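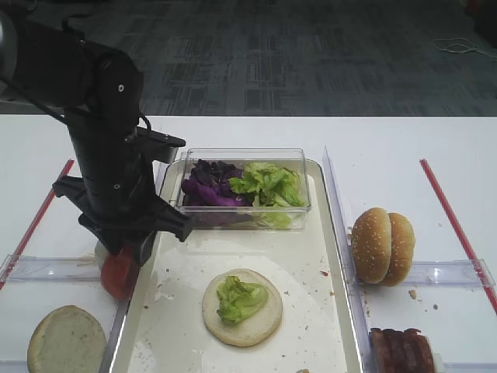

A tomato slice in the gripper, with the bottom bun and lettuce waiting on the tray.

The pitch for Plustine is short. Show the software a job a few times, let it learn, and stop writing rules. Making a burger is the job its developers at Dakamlow like to show visitors, and it is a clever choice. Everyone knows what a burger should look like, so everyone thinks they can judge the result.

I went along with a narrower question. When the arm picks the right thing up and puts it in the right spot, how much of that is the software and how much is the table?

"More table than we'd like," says Ginette Thibodeau, who runs the control side. She has a habit of answering before the press officer can, and I was grateful for it. The bins stay put between runs, she explained, and so does the tray. The planner is never asked to find a tomato in a messy kitchen. It is asked to find one in a space a little bigger than a shoebox, which is a much kinder problem.

Food is still a mean thing to hand a robot. Lettuce has no fixed shape. A tomato slice bends and slides, and the perception model has to guess where its edge is while a pair of black fingers covers half of it. Plustine handles this by planning in short bursts and throwing most of each plan away. A new set of moves comes through every 108 milliseconds, whether or not the last set was finished.

That makes the arm hard to confuse for long. It also makes it hard to question. Vilmos Gál, who looks after the logging tools, opened a run for me and scrolled through the recorded moves. They tell you where the gripper went and when it closed. On why it chose that spot, they have nothing to say. His team has built a viewer that lines up the camera images with the plans, and I thought it was the most useful thing in the building – more useful than the model, if you are the person who has to fix a bad run.
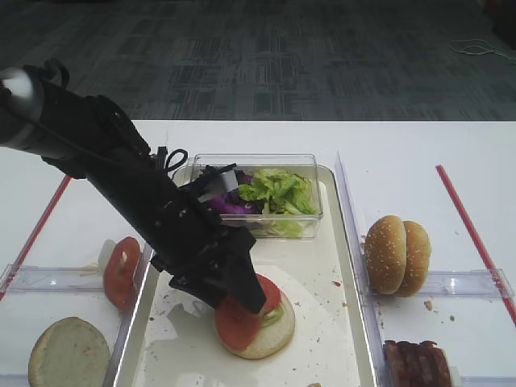
Does the software know what a burger is?
It has no recipe stored anywhere. It has learned which moves tend to follow which camera images, and the order of the layers comes out of that.

Then there is the score. Dakamlow's slides say 528 trials and leave it there. I asked what counted as a pass, and got two answers from two people. For Gearóid Egan, a burger passes if all the layers are there. Thibodeau wants them centered as well, and her number is lower. Neither one is wrong, but only Egan's is on the slide.

A rival group at Nasley publishes its failed runs next to the good ones. I asked whether Plustine would do the same. Egan said they were "looking at it" for October.

I would like to see the bins moved a hand's width to the left and the whole set of trials run again. Thibodeau said she would too. It isn't on the schedule.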